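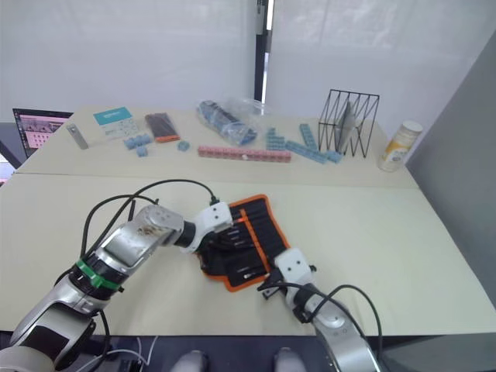 Scale Modelling Evening Class, handout 4
Paint and clear coats on resin and styrene
Notes by Eliseo Palacios, February 2022

Read before you come. Last week ran over so decals move to next time, bring them anyway if you want me to look at the sheet.

Recap from handout 3
Wash everything. Dish soap, lukewarm water, old toothbrush. Resin gets washed twice. If primer fisheyes on you it was mold release, strip it and start over, no amount of extra primer will cover it.
Seams: fill, sand, prime, look again. You will miss one. Everyone does, usually under a fender.

Primer
Gray for most things. White under yellow, red, orange. Pink under red if you want it really hot, try it on a spoon first. Black only under metallics and the chrome-type paints.
Light coats. First one should look patchy, you should still see plastic through it. Wait ten minutes. Second one closes it up.
Sand between coats only if there is dust or orange peel. Fine sponge, wet, no pressure on the edges. Edges burn through first, door lines too.

Panel lines
Deepen them BEFORE primer. Primer plus color plus clear will fill a shallow line completely and then your wash has nowhere to sit. Scriber, light passes, let the tool do it. Two of you asked about using the back of a hobby blade. Works fine. It throws up a burr on each side so knock that down after.
On the Harnico coupe the rear deck line is very shallow on the left and OK on the right. Fix both so they match.

Color
Three kinds, don't mix them up.
Enamel: slow, tough, levels nicely. Cure a week at least. Smell test: if you can smell it, it isn't dry.
Acrylic: easy cleanup, dries fast, scratches if you look at it wrong until it's cured.
Lacquer: thin, hard, quick. Will attack bare styrene if you flood it. Will attack enamel underneath, always.
Rule to write down: lacquer under enamel OK. Enamel under lacquer NOT OK. Acrylic over either OK once cured. I get asked this every term.

Thinning for the airbrush: milk. Not cream, not water. Start half and half with lacquer and go from there. Pressure in the high teens for bodies, lower for small parts. If it spits, it's too thick or the tip is dry. If it runs, you are too close or too slow, most often too slow.
Spray cans: warm the can in tap-hot water first, never on a heater. Start the spray off the model, end it off the model.

Metallics
The flake lies differently depending on how wet the coat goes on. So paint the hood, doors and body in the same session, same direction, all sitting the way they sit on the car. If you do the hood flat on the bench and the body upright they will not match, ever. I have a silver Droleck roadster at home that proves it and I'll bring it in.

Masking
Thin tape for the edge, wide cheap tape for the rest. Burnish the edge with a toothpick. Then a mist of clear, or the color that's already underneath, to seal the tape edge. Then the new color. Pull the tape back on itself at a low angle while the paint is still a bit soft. Dont leave it overnight.
Curves: cut the tape into narrow strips, it bends better. Number roundels, use a circle cutter or a decal, your choice.

Clear coats
Decals go on over gloss, always. Matte paint traps air under the film and you get silvering.
Test the clear on a spare decal. Some of them wrinkle. The Ochoa sheets are fine with most clears if the first coats are nearly dry mist coats, then a wet one. The Lindov ones I don't trust, the red bleeds. Seal those with acrylic clear before anything hot goes near them.
Two mist, two wet, leave it alone for a week under a box. Then polish if you want to. Coarse to fine, wet, wipe between grits so you dont drag the coarse stuff along. Stay off the raised edges.
Race cars of the 60s were not that shiny. Think about stopping at satin. Nobody's marking you down for a polished one but look at period photos before you decide.

Interiors and engine bays
Semi-gloss black reads better than flat at this size. Seat vinyl: satin, dark gray drybrush on the piping. Belts matte. Exhausts get a dark base, then a metallic, then brown and a little blue close to the head. Go easy on the blue.

Homework
Paint 4 plastic spoons. Same color on all, different primer under each: gray, white, black, none. Clear half of each spoon. Write the primer on the handle. Bring them next session along with your body shell in primer (no color yet please).

Safety
Mask with the proper cartridges for lacquer, a dust mask does nothing for fumes. Gloves. Wet sand resin, the dust is bad for you. Window open and fan running in the spray corner, and no cans near the heater.

Next: decals, setting solution, carbon fiber patterns, what to do when one folds over on itself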